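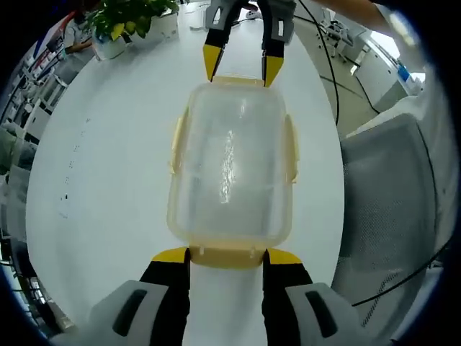

Ticket 1715 – Gisine kitchen scale loses its tare when the Bandska app reconnects
Status: Solved
Product: Gisine bench scale, 2000 g model, firmware 8
App: Bandska Pantry on a Podent tablet
Opened by: Alhassan Kitchen

First message

Hi all! First off, I love this scale. We cook and pack lunches out of a small kitchen and the Gisine has made portioning so much faster – weight goes straight into the Bandska recipe sheet, no pencil, no sticky notes on the fridge. So please read this as coming from a fan.

The trouble is the tare. I put a container on, press TARE, get a clean zero, and start filling. Most of the time it's perfect. Every so often, though, partway through a fill, the number jumps down to zero again and everything I've already added is gone from the count. The portion then comes out heavy. We caught it on the lentils only when the pot ran dry before the last few lunches were packed.

Things I've already tried:

Fresh batteries. No change.
Moved the scale off the steel bench onto the wooden table. No change.
Ran the calibration with the check weight. It passes every time, dead on.
Turned the tablet off and on again (of course). It behaved for a morning and then did it again.
Used the scale with no tablet at all. Worked beautifully all afternoon.

That last one made me think it's the connection and the load cell is fine. Happy to run any test you like, I'm enjoying the detective work! 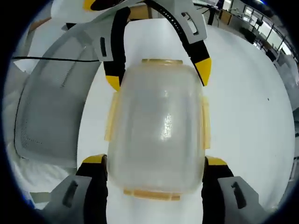
Bandska Support: Thanks for such a thorough write-up. Calibration passing and the scale holding its tare on its own are both very helpful to know. Could you tell us whether the jump happens while you are pouring, or after a pause? Please also open Settings, then Scale, then Connection Log, and leave logging on for your next session. We'd like to see whether the tablet is dropping the link and picking it up again.

Reply from Alhassan Kitchen

Oh, good question, and I hadn't thought about it that way at all. It's after a pause! I spent this morning watching for it. If I pour steadily I never see the jump. If I stop to fetch the rice, or answer the door, and the tablet screen goes dark, then I touch the screen to wake it and there goes my number.

The tablet is set to sleep after 60 seconds. So I did a little experiment, same flour, same container:

Paused for a short moment, screen still lit: tare held.
Paused until the screen went dark, didn't touch the tablet: tare held, and the display on the scale was still right.
Paused until the screen went dark, then woke the tablet: zero.

It did it every time I tried. I was so pleased I did a lap around the kitchen. The connection log shows "link lost" when the screen sleeps and "link restored, zero sent" when it wakes. Zero sent! So the app is telling the scale to zero itself, whatever happens to be sitting on it.

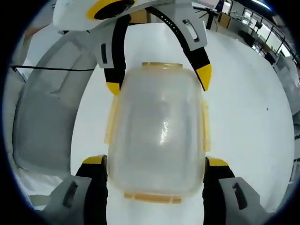 Frosted plastic container, amber trim at the top and bottom.

Bandska Support: Great find, and we can reproduce it here with the same tablet. When the app connects to a scale it sends a zero command, which makes sense at the start of a session with an empty platform. It should not do so when it picks up a session that is already running. This has been passed to the developers.

Until there is a fix, please go to Settings, then Scale, and switch off "Zero on connect." You will need to press TARE by hand at the start of each session. Setting the tablet screen to stay on while charging will also prevent the link from dropping.

Reply from Alhassan Kitchen

Switched it off, and wow, what a difference. Packed the entire lunch order with pauses all over the place, tablet dozing off whenever it liked, and the tare stayed put.

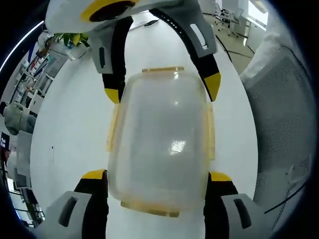
I also went back to the screen-always-on idea with the setting turned back on, just to be sure both routes work. They do. I prefer leaving "Zero on connect" off, though – the tablet gets pretty warm next to the stove if the screen never sleeps, and pressing TARE by hand is a habit I already have.

Two small wishes while I'm here. It would be wonderful if the app gave a beep or a message whenever it sends a zero, because the silent jump was the hard part to catch. And could the connection log be easier to find? It's a fantastic tool and I would have looked there on day one if I'd known about it.

For anyone who lands on this ticket with bread dough: same bug, same cure. I tried it with a long hydration rest in the bowl and it kept its number right through to the salt.

Bandska Support: Both suggestions have been added to the request list. We'll mark this one as solved and post here when the update is out. Please reply on this ticket if the jump comes back with the setting off.

Reply from Alhassan Kitchen

Will do. Thank you so much, this was fun! Off to weigh chickpeas.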